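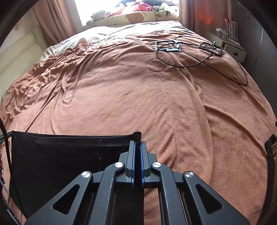
6 minute read

Section 4. Bedroom Jobs: Setting Up and Running Your First Tidy

Welcome to the bedroom, which is where most people want to begin and where, if we're being fair to the machine, we would rather you began second. If you have already worked through Section 3 (kitchen worktops) you will find a good deal of this familiar. If you haven't, do carry on, but please read the cautions first and keep a cup of tea handy, as the first run is a slow one.

What the Perkbridge helper can and can't do yet

People ask us all the time whether a machine can properly do the housework now. Our answer, as of software version 25, is "some of it, with company". Picking up one piece of cloth by a corner or a hem goes well on most days. Folding that same piece goes well if it is flat and plain. Making a bed from start to finish is still beyond it, and so is anything where soft things and cables are lying together, as they do on nearly every bed we have ever been shown. In our Wondmont trials the helper made 3,728 attempts at lifting a single cloth item from a bed and managed 3,203 of them without a person stepping in. We're rather pleased with that, but it does leave a fair few where somebody had to lend a hand, and you should expect to be that somebody now and then.

Before you start

1. Open the curtains or put the main light on. Strong daylight from a window behind the bed is fine for you and me, but it can wash out things on the sill, so if the helper seems to lose track of that side, draw the curtain halfway and try again.

2. Look over the bed for cables, straps and anything with a hard metal edge. Move them to a cabinet or a drawer. The helper can tell a cable from a sleeve only some of the time, and a loop of black cable near a piece of black fabric is the hardest case we know of.

3. Decide what is staying put. Soft toys and pillows can be marked as "leave alone" in the app (Rooms, then Bedroom, then Keep). Children tend to have strong views on this, so it's worth asking them.

4. Smooth the blanket with your hand. You needn't make a proper job of it. Broad, gentle creases do no harm, but a patch of tight little ripples in fleece looks a lot like a hem to the helper, and it may try to pick up the blanket instead of what is lying on it.

Teaching the first pick

5. Lay one item on the bed with a corner or hem showing. A dark item on a lighter blanket is a kind place to start.

6. Press Teach and guide the two fingers to the upper corner. Bring them in with one finger on each side of the cloth, and close them until they nearly touch.

7. Lift slowly, by the height of a mug or so. You want the hem to pull taut with perhaps a faint crease below it. If the cloth slides, open the fingers, go a little deeper and close again.

8. Press Save. Repeat with the same item in a new position until the app shows a score of 78 or better. Below that, the helper will ask for your help on almost every go, and it does get tiresome.

Note: The pads on the fingers pick up fluff from fleece. Wipe them with a dry cloth after each session. A spare pair comes in the Poston accessory pouch.

Note: Thin fabrics often come up two layers at a time. The Hauksdóttir method, described in Section 6, goes into this at some length and is well worth an evening.

CAUTION: Keep your own fingers clear of the linkage arms while the gripper is opening or closing. There are gaps between the arms, and they get smaller.

CAUTION: Do not run a tidy on a bed with a person or a pet in it, even a sleeping one, and even if the app lets you.

If it gets stuck

Press Pause, take the cloth out gently by hand and put it back down with the corner showing. Please don't tug while the fingers are closed. If the helper stops three times on the same item, give that item a rest and fold it yourself. An update due in April should improve matters with double hems, and we'll revise steps 6 and 7 when it arrives.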